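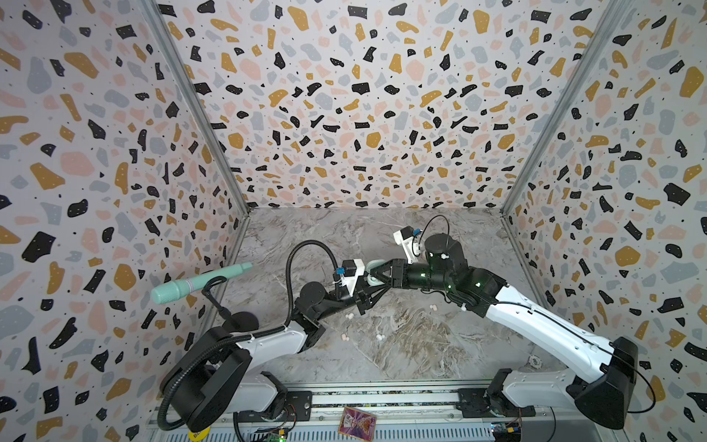
## February update for Nidia Guzmán

Hi Nidia! This month went mostly into the thing I promised you last time, which is finding out how much of our training data we can throw away. (More than I feared, less than I hoped.)

Quick recap of the method, which we've been calling Mudance. We record two-arm demonstrations, score each one by how much the wrist views disagree with what the current policy expects, and keep the ones that surprise it. The boring ones get dropped before training. Out of 1,000 demonstrations the filter kept 718, and the policy trained on those did as well on our test tasks as the one trained on everything. I ran it 25 times with different seeds because I didn't believe it either!

The part I'm less happy with is the wrist views. When a gripper is down close to a surface, the picture is nearly all surface and the score goes a bit wild. 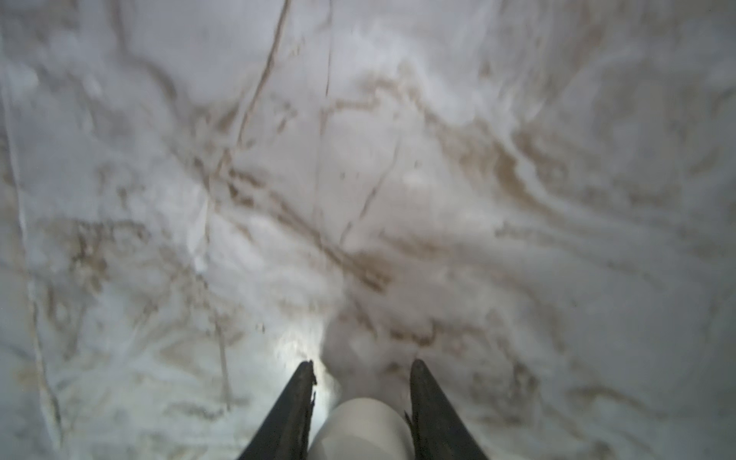

The filter loves those moments, sees a lot of texture it hasn't met before and keeps the whole demonstration for no good reason. Manninen suggested masking them out by distance, and I've started on that. Early numbers look okay, but I'd like another couple of weeks before I show you a plot. 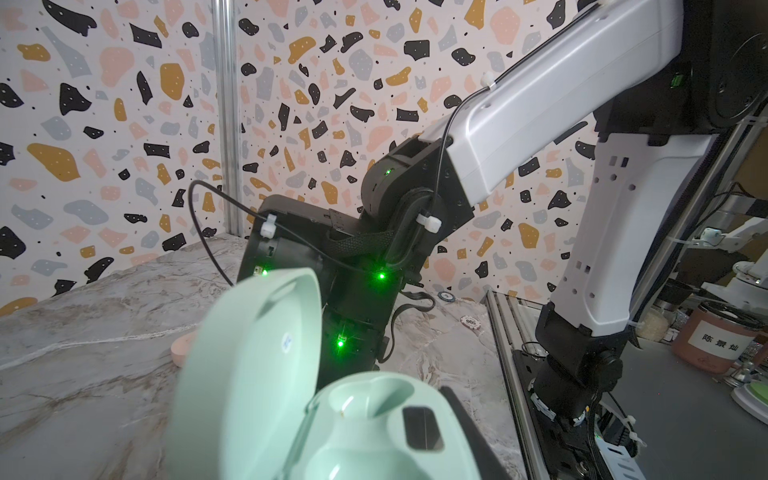
Hinged objects are next on the list, and they're the reason I asked to move some of the Terngate compute hours forward. A clamshell like the mint-green one is awkward for the score, as an open lid can hide a good chunk of the other arm, gripper included. I want to try scoring both wrists together so one view can cover for the other.

Spending is on plan. Could we talk about the compute hours before the Beklow review?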